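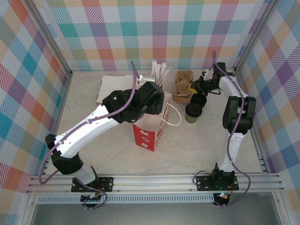
Plaid paper on three walls, pale floor.

The Assessor

Herman Khoo reached the Langlois warehouse at the time stated on the instruction and signed the visitors' sheet. The claim was for water damage to paper goods, 276 cartons, stored on the ground floor. The insured was Katimex. The broker had marked the file routine.

He began with the walls. A moisture meter has two pins, and the pins must go in to the same depth each time or the readings cannot be compared. He took a reading every metre at ankle height, then again at knee height. The plaster was dry at both. He wrote this down without comment.

Hok-lam Chu, the stock manager, followed him with a clipboard.

"The water came in through the loading door," Chu said. "In December. It stood for a night."

"How deep?"

"Over 5 centimetres."

Khoo knelt at the door. The rubber seal was old and had hardened. The steel track had a film of grey dust in it and no rust. He photographed the track with a scale beside it, then moved to the racking.

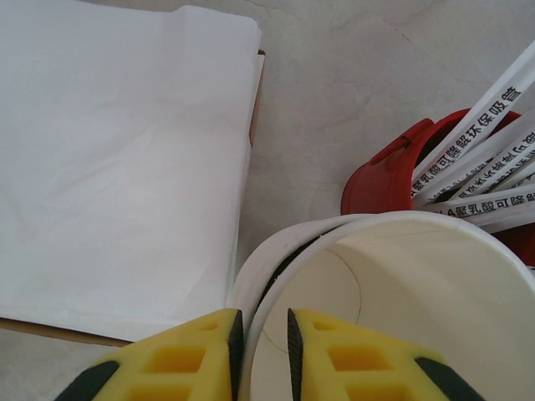
Paper keeps a record of water. It swells as it takes it up and does not shrink back to quite the same shape, and the line where the water stopped is usually darker than the sheet on either side. Khoo opened 18 cartons, chosen from a table of random numbers he carried folded in his wallet. Four had a line. In all four it ran across the top.

"These were stacked upside down?" he asked.

"No."

"Has anyone moved them?"

Chu looked at his clipboard. "They were moved from Grirken. When we gave up that lease."

"After the flood?"

"Before."

Khoo noted the name. He asked whether Grirken had a flat roof, and Chu said it did. He asked whether the roof had been insured, and Chu did not reply for a while.

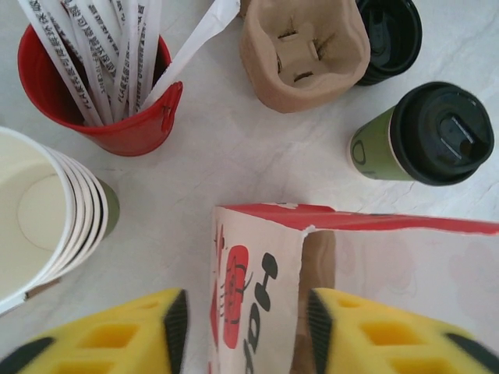
A forklift reversed somewhere behind the racking and stopped. Khoo capped his pen.

"The policy covers goods at this address," he said. "It names Langlois and nowhere else."

"I know what it names."

"Then I have to ask you when the cartons got wet."

Chu turned over the top page and turned it back. He had worked for the firm for 18 years, a fact which was on the form under Length of Service.

"Could I sit down?" he said.

Khoo fetched him the chair from the dispatch desk, waited until he was settled, and uncapped the pen.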